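Ticket 938: Ankle brace hinge clicks and the app loses the step count after physical therapy update
Product: Skastesier ankle brace, left, size M
Opened by: Hatem Kabbaj, Gultville
Status: Open, waiting for customer

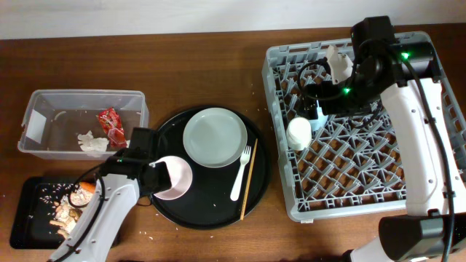
I had the ankle fusion in August and I have been wearing the brace every day from the time the cast came off. My therapist at the Dretden clinic set the hinge at the second stop and it was fine for many weeks. Now I have two problems and I do not know if they are connected, so I write both in one ticket. If you prefer two tickets, please tell me and I will separate them.

Problem one. The outer hinge makes a click when I go down stairs. Going up there is no click. On flat floor there is a click only when I turn to the left. It does not hurt, but I feel it in the bone.

Problem two. The Ezzat app, which reads the sensor in the brace, stops counting in the middle of the day. Yesterday it stopped at 230 steps before lunch and in the evening it was still 230. I had walked to the pharmacy and back, so this is not possible.

What I already tried:
Charged the sensor all night. The light was green in the morning.
Removed the app and installed it again. I lost my old history, but the counting was the same.
Tightened the two small screws on the hinge with the key from the box. The click was gone for one day and then it came back.
Wore a thicker sock. No difference.

Reply from support
Thank you for the detailed report. One ticket is fine. Please do not tighten the screws any more for now. Can you tell us the firmware number, which you find in the app under Device, and if the hinge cover sits flat against the frame?

Reply from Hatem Kabbaj
The firmware is 159. The cover does not sit flat. There is a small gap at the bottom, I can put a fingernail in it. I did not notice it before you asked.

Reply from support
The current firmware is 191. Version 159 can lose the connection when the phone goes to sleep, and this matches your step count. Please update with the brace off your leg and the charger connected. For the hinge, a gap under the cover usually means the stop pin has moved. Please ask your therapist to check the pin before you use stairs in the brace again.

Reply from Hatem Kabbaj
Updated. The first time it failed at the end and I had to start again, the second time it finished. I walked in the hallway for some minutes and the number was going up, also with the phone in my pocket and the screen dark. I will watch it for a few days before I say it is repaired.

For the pin, my next appointment was Friday, February 2, 2018, but the clinic moved it to the week after. Until then I sleep on the ground floor. Two questions: if the pin must be replaced, do you send it to me or to the clinic? And must the therapist set the angle again from zero, or does the hinge keep the second stop?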